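4. Evaluation of the Flereck Retrofit Kit

4.1 Hardware and workspace

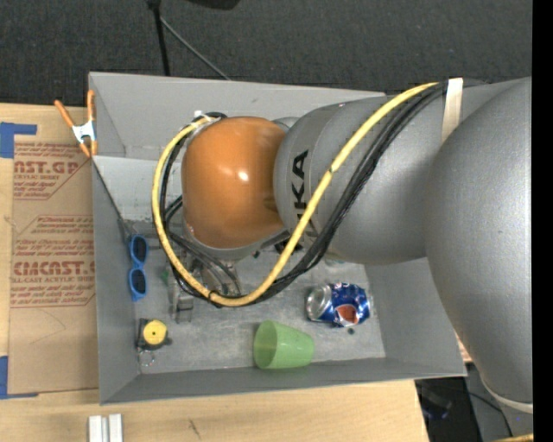 The Flereck kit is sold as an add-on for industrial arms that are already installed. It consists of a two-finger gripper, an adapter plate, a cable set, and a license for the Husa grasp planner. The vendor states that the kit can be fitted to an arm without changes to the arm controller, and this claim was one of the reasons we selected it for review. We fitted it to a KUKA arm and routed all lines on the outside of the links, as the installation guide recommends for arms with no free internal channel. External routing has a cost: the planner must treat the cable loop at the wrist as part of the tool, and the default collision model supplied with the kit does not include it. We added a padded cylinder to the wrist model before any trials were run. The padding reduces the set of wrist angles available near the tray walls, and the effect of this is discussed in Section 4.4.

The work area is a shallow gray metal tray with sloped walls on a wooden table (Figure 3). Sloped walls were chosen over vertical ones so that an object pushed outward by a failed grasp tends to return to the flat part of the floor. The same geometry makes it harder to pick objects that come to rest against a wall, and no fixture was used to keep objects away from that region. The tray was clamped at its rim and its pose was measured again at the start of each session.

Figure 3. Flereck gripper on the KUKA arm above the picking tray. The objects include blue sunglasses, a translucent green cup lying on its side, and a crushed Pepsi can.

4.2 Objects

The test set contains 15 household objects. We did not use the vendor's own sample set, which is made up mostly of rigid boxes and cylinders with a matte finish. Our set was chosen to include cases that the Husa documentation lists as "supported with reduced confidence": clear or translucent plastic, thin frames, and deformed metal. A crushed can, for instance, has no single axis that a cylinder fit can recover, and a translucent cup returns sparse depth along its side. Objects were placed by hand in mixed layouts. Contact between objects was allowed, but stacking was not.

4.3 Procedure

A trial began with a planner request and ended when the gripper either held an object above the tray rim or returned to its start pose without one. We ran 411 trials in total, all in July. Each layout was used until the tray was cleared or until the planner declined to propose a grasp on 2 requests in a row. In the second case the remaining objects were removed and the layout was logged as incomplete. Gripper force and approach speed were left at the values set by the installer. We consider this the fair setting for a product that is marketed as ready to use, although better results could probably be reached with tuning for each object.

For comparison, the same layouts were presented to the Wibisono planner, which runs on the same gripper through a generic driver. Layouts were rebuilt from overhead reference prints, so small differences in pose between the two conditions remain. Trial logs from both planners were converted to the Arna format before scoring, and the person who scored them did not know which planner had produced a given log.

4.4 Observations

Three types of failure accounted for most of the unsuccessful trials with the Husa planner. The first was a missing proposal: translucent objects were at times merged with the tray floor during segmentation and were never offered as targets. The second was slip after closure, seen mainly with objects gripped across a curved or dented surface. The third was rejection of a valid approach near a wall, which we attribute to the padded wrist model described in Section 4.1. When the padding was reduced, proposals near the walls became more frequent, but the cable loop touched the rim in several of the added motions and we restored the original value.

The Wibisono planner proposed grasps on translucent objects more often, but many of these were placed too high and closed on air. It was also slower to return a first proposal. Neither planner handled the sunglasses well when the lenses lay close to a wall. Both favored the lens face over the narrow frame, and the fingers then pushed the object up the slope.

Installation took longer than the guide suggests, largely due to the wrist model. A measured cable envelope shipped with the kit would remove most of this work. The vendor's support desk confirmed that the collision file can be edited by the user without affecting the license, but the file format is not documented, and we recovered its structure by changing one value at a time.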